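Parish Life board > Moving the early service from 8:00 to 9:00?

grekanport_pew
Our vestry at Grekanport wants to drop the 8:00 spoken Eucharist and have one sung service at 9:00, starting in January. Has anyone's parish done this? We have 369 on the rolls but the early service is small.

skarnent77
We did it at Skarnent. Lost 6 households, all early people. They didn't want music. They wanted Rite I and to be home by 9:00. I would leave it alone.

Minen_alto
I disagree. Two thin services wear out the clergy and the altar guild. Ours merged and the singing got better within a season – people know each other now. 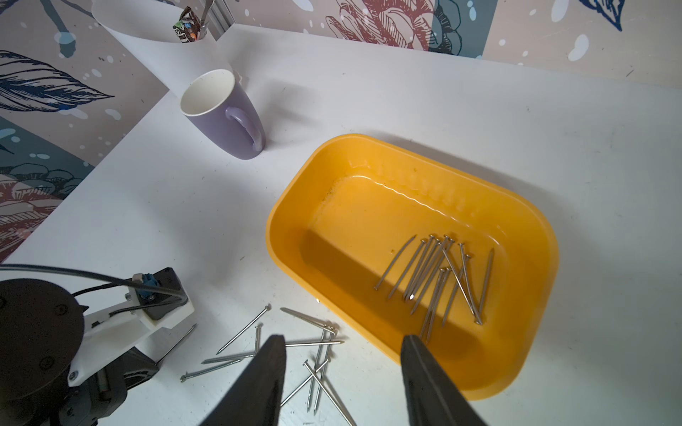
Re: Moving the early service
ezeani
Minen_alto, did you keep any Rite I at all?

Minen_alto
Yes, during Lent. The rest of the year is Rite II.

skarnent77
Lent only is not much to offer someone who has prayed those words for decades.

grekanport_pew
Money is part of it too. Heating the nave early costs us 1,930 a year.

ezeani
Use the chapel for the 8:00 then. We have 5 regulars in ours and a space heater does fine.

grekanport_pew
Our chapel is storage at the moment – I'll ask what it would take to clear it.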